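Robots on the packing bench: what happens to the rest of us?
Shop floor chat > Packing and despatch 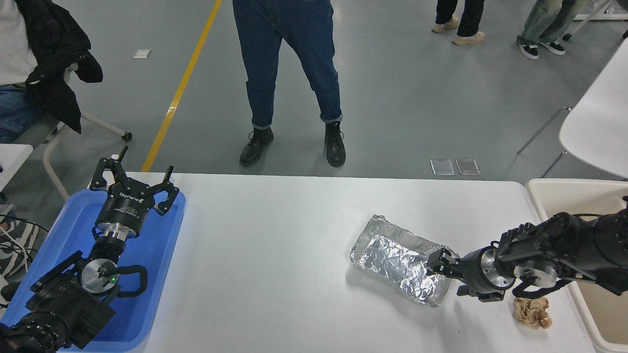 Pouch at one end of the argument, blue tray at the other.

tapegun_tess wrote:
So we've got arms now. Two of them, one each side of the table, which is also how my last two supervisors worked. The foil pouches go in the blue tray. I've done foil pouches at Wirside for long enough that my thumbs do it in my sleep, and I'm told I'll be "moving into oversight". Has anyone been overseen into oversight? Is it more money?

Ogilvie wrote:
It's standing up. I did it at my place from June. You stand there, and when it drops one you press a button and write down that it dropped one. Same money.

pallet_half_full wrote:
I count four people in that photo and one pouch being handled. Productivity is safe for another week.

tapegun_tess wrote:
Three standing, one sat down. The sitting down was noted by management.

Clerier wrote:
Going to disagree with the general gloom. We've had a pair on sachets for a year and my wrists have stopped hurting. I was on 560 an hour by hand and went home unable to open a jar. Now I do the awkward stuff, the returns and the odd sizes, and I get to finish a thought.

Ogilvie wrote:
And how many were on your line before?

Clerier wrote:
Five. Now three. One retired and one went to goods in and likes it. I'm not saying it's free.

Ogilvie wrote:
Then say it with the wrists next time. Same post, both numbers.

Clerier wrote:
Fair. Both numbers, then.

asetti_nights wrote:
Foil is a pig for these things, for what it's worth. It's shiny and it creases. Ours at Asetti was lovely with boxes and then met a pouch and sulked. Ask who's on the hook for the rate while it learns, Tess. On our shift the target stayed put and the people at the next bench quietly made up the difference.

tapegun_tess wrote:
Funny you say that. Target's still 665 for the bench. I asked Shona Innes (our shift lead, decent) whether the arms had a target too and she said she'd take it away and come back to me. She has taken it away.

pallet_half_full wrote:
Do they get a break? Ask if they get a break. If they don't, you can have theirs.

Clerier wrote:
Serious suggestion: get the new job written down before you start doing it. "Oversight" meant cleaning the grippers at ours, and then it meant being in 23 minutes early to start them up. That took a grievance to get paid.

Ogilvie wrote:
Something we agree on. Frame it.

tapegun_tess wrote:
Update, 2 October-ish brain, forgive the typing. Had the meeting. Innes Lindsay from the union came and asked for the job description, and there was a long look between the managers. I'm getting one in writing, plus start-up time paid. Rate is "under review". Kev on the next bench has asked if the arms can be put down for Sunday overtime.

asetti_nights wrote:
Under review is how ours started. Keep a note of every time you step in and pick one up yourself, with the time next to it.

tapegun_tess wrote:
Already bought the notebook. Claimed it on expenses under oversight.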